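Kulano trial kit, bench notes
06/10/2022

Kit out of its crate before lunch. Two arms, two grippers, finger pads, cables, the Budow control box, a licence key on a bit of card. No printed manual, PDF only, and the PDF is for the previous version of the box (menus don't match past page 6). Have written to Girketine support, ticket open.

Task for the trial is electrical tape rolls into a tray, same as we gave the Bouchard kit in March, so we can compare like with like.
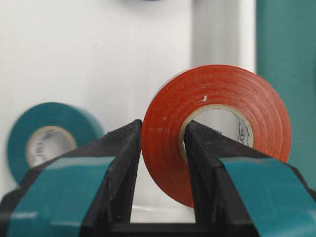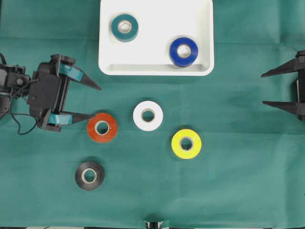
Tape rolls and the white tray, Kulano grippers.

Main question for the Kulano kit is whether the fingers it ships with are good enough or whether we end up paying for the extra finger set again. Bouchard ones were too blunt for anything with a hole in it, we filed them down in the end and lost the warranty on that pair. These taper to a point, and one tip goes inside the cardboard core with the other on the outside of the roll, so the grip is across the wall of tape and not round the whole thing. Much smaller opening needed. Means the narrow gripper option might do us, and it's the cheaper of the two. Worry is the core. It's only cardboard and the inside tip presses straight on it. Want to see what the cores look like after a long run before anyone signs anything.

Grip force: default is 108 in whatever units the Budow box uses, the PDF doesn't say. Turned down to 90-something for the afternoon, then somebody power cycled the box and it went back to default without telling us. Settings do NOT survive a restart unless you press store on the second page. Write this on the box.

Teaching positions is quick, credit where due. Hold the button, push the arm, let go. Far nicer than Bouchard where you had to type everything in. The second arm has a slightly stiff wrist compared with the first, could be the cable pulling. Re-route and try again before moaning to Girketine.

Log so far: 144 picks attempted over the day. Haven't split out the failures yet, they're in the box log and the export comes out as one enormous text file with no line breaks. Will write something to chop it up. Please don't quote a success rate to anyone till thats done.

Things to sort:
- pads: ask what a spare set costs and how long they are meant to last. Price list has fingers but not pads
- e-stop lead too short to reach the far side of the bench. Need an extension or move the bench
- fold creases in the green cloth, iron it or get another. Want a flat surface before the next timed run
- the stiff wrist, see above
- ask if the licence covers both arms or one each. The card only has one key on it

Money. Quote is 900 a month for the pair incl. support, minimum term 6 months, fingers and pads extra. Bouchard was less per month but then the extras piled up, somebody needs to dig out the March invoices so we compare the full figure. Girketine also offer a training day, don't think we need it, teh teaching side is easy enough.

Support reply came in while I was writing this: new PDF to follow, and yes the store button thing is known. Would have been nice to have it in the quick start.

Tomorrow: re-route cable, force back down and STORED, then a long run on one roll only so we can look at the core. Leave the tray where it is please, the positions are taught to it.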